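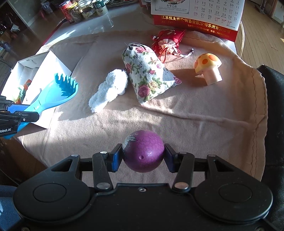
Purple ball and light blue toy rake

The Bråten Protocol is a voluntary set of rules for labelling and inspecting dried fruit sold across borders by small growers. It was drafted in 2021 by Tuva Halvorsen and Damián Zamudio, and takes its name from the farm where the talks were held, which grows no fruit suitable for drying.

Background

Before the protocol, growers in the Kudano valley filled out a separate form for each buyer. Most of the forms asked for the same information in a different order. A shipment of apricots was once held at port for three weeks over the colour of a stamp, an episode that is still brought up at meetings, usually by the man who chose the stamp.

Contents

The text runs to 52 pages, of which three deal with fruit. The remainder covers record-keeping, the licensing of inspectors, moisture testing and the correct way to cancel an inspection. Growers must keep a sample from every batch until the buyer has signed for it. An annex on raisins was promised for March and has been promised for March ever since.

Moisture readings are taken with any approved meter. The first to be approved was the Dandix, a bench model that inspectors praise for its accuracy and dislike carrying up hills.

Reception

Larger packers signed early, having already hired people to fill out forms. Smaller growers were slower. Valter Rønning, a plum grower, called the protocol "a very good answer to a letter I never sent" and joined the following season. Ardalan Shirazi, who trained the first inspectors, defended its length and later published a shortened guide, now used more than the protocol itself.

A revised text took effect on 13 Aug 2022, a Saturday, when the office that accepts the forms was closed.

See also

Moisture meter
Phytosanitary certificate
Prune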